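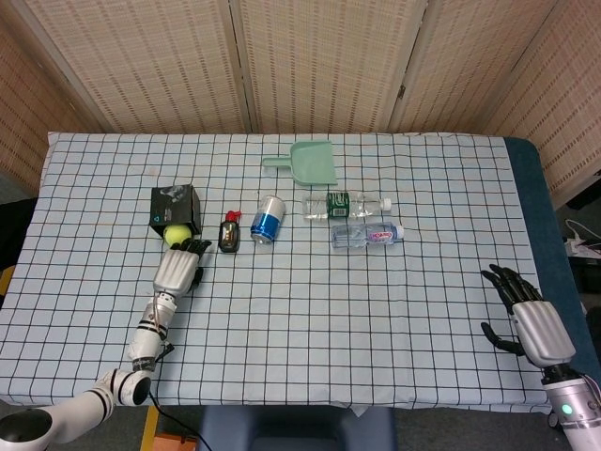

Small board game nights, and why I finally like hosting them

September 22, 2022

I have been hosting a game night at my place since July, and I have to tell you, I'm completely hooked. Not on any one game (okay, a little bit on one game, I'll get there) but on the whole business of getting people to sit down together for an evening and argue over wooden sheep.

For years I was strictly a guest. I'd show up with chips, play whatever was on the table, lose, go home happy. Hosting looked like a lot of work, and the one time I tried it I made every mistake going. I invited ten people. I picked a game for four. I cooked a real dinner that needed forks and knives, so we didn't open a box until almost nine, and by then half the room was sleepy and the other half was talking about mortgages in the kitchen.

So this summer I started over, with fewer people and much less food, and wow, what a difference!

Four or five is my favorite number now. With four everybody gets a turn before their drink is gone, and you can hear the rules. With six you can still manage, but you need the right kind of game, something where people play at the same time. Anything above that and I split us into two groups and let the loud group have the bigger room.

The game I can't stop talking about is Zurkberg. You're all running villages on the same mountain, and you share one road down to the market, which means every cart you send makes life harder for your neighbors. The box says 144 cards, and I think I've cursed at every one of them. The first time we played, it took us a whole evening and we got the winter rule completely wrong (you do NOT lose your goats, you only move them, read page six twice). The second time it clicked, and since then somebody asks for it every single time. My best score is 269, which I was very proud of until a friend's teenage daughter got 519 on her first try. She built nothing but bridges. I had never even looked at the bridges.

I bought my copy at Ludum, the little shop across from the bus station in Costigan. If you're anywhere close, go in and ask them stuff! They let me open a demo copy and push pieces around for most of an afternoon, and they talked me out of an expansion I didn't need yet. I have gone back for it since, of course. I also came home with Hedska, a two-player card game that fits in a coat pocket and is perfect for the early birds who turn up while I'm still hunting for the good bowls.

Some stuff I've picked up along the way, in no special order.

Read the rules the night before, and then set up a fake first round by yourself, playing all the seats. I feel silly doing this every time and it helps every time. Explaining a game when you've only read it is like giving directions to a town you've never been to.

When you teach, start with how you win. I used to start with the pieces, because that's how the booklet does it, and I could see people's eyes going soft by the third kind of token. Now I say "you want the most grain by the end of winter" and everything after that has somewhere to go.

Snacks should be dry. Pretzels, nuts, grapes if you wash and dry them well. I love cheese puffs with my whole heart and they are banned from my house on game nights. Orange fingerprints on cards are forever.

Muffin tins make wonderful token trays. So do the little cups that come with takeout sauce, washed out. I've got a stack of them now that would worry a visitor.

Let people quit a game that isn't working. We dropped one halfway through in July, a very long one about shipping, and I could feel the whole group breathe out. We played something dumb with dice instead and laughed until late.

And pick an end time! I say it right in the invitation. I thought it would sound cold, but people with kids or early shifts have thanked me for it, and I think they come more often since they know when they'll be in bed.

Next time I want to try a cooperative one, where we all win or lose as a team. I've heard they can turn into one bossy person telling everyone what to do, and I have a strong feeling that person would be me. If you have one you love for four or five players, under two hours, please leave it in the comments. Bonus points if it has goats.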